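# The Bendeddale Commons: Land, Debt and the Making of a County, 1767–1837

By Ferenc Virág

Bidgate Press, hardcover

In 1767 the families of Bendeddale grazed their cattle on 2,000 acres of shared upland. Seventy years later, 3 landowners held nearly all of it, and one of them sat in the legislature. Ferenc Virág follows the change through court records, store ledgers and the letters of the Dunleavy family, who lent money to their neighbors and took pasture as security.

Earlier accounts put the loss of the commons down to a single enclosure act. Virág argues that the act confirmed what debt had already done. Small farmers borrowed for seed and tools in the bad harvests, signed over their grazing rights, and later voted with the men they owed. The book also looks at the tenants who refused, and at the long lawsuit they brought over the north pasture. 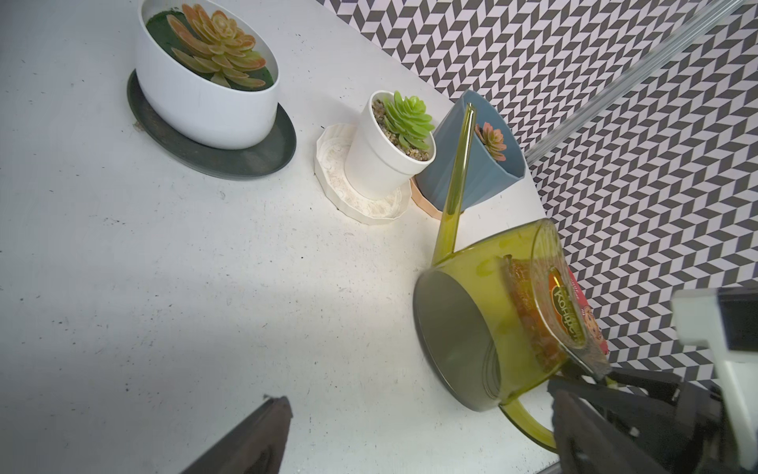

The final chapters turn to the county seat at Skoltulia, where the new landowners built the courthouse and controlled the appointment of sheriffs and tax assessors. Virág shows how old quarrels between upland and valley families were settled by marriage, and how the price of those settlements fell on people who owned no land.

Rachid Zaki contributes an appendix on reading the ledgers, with a table of weights, measures and local currency.

**Details**

- Format: hardcover, sewn binding
- Maps: 3
- Price: $70
- Notes, bibliography and index
- Page last updated: 2020-05-04

A paperback is planned for August. Orders placed before then are filled with the hardcover. Instructors may request an examination copy through the Bidgate sales office; please include the course title and expected enrollment.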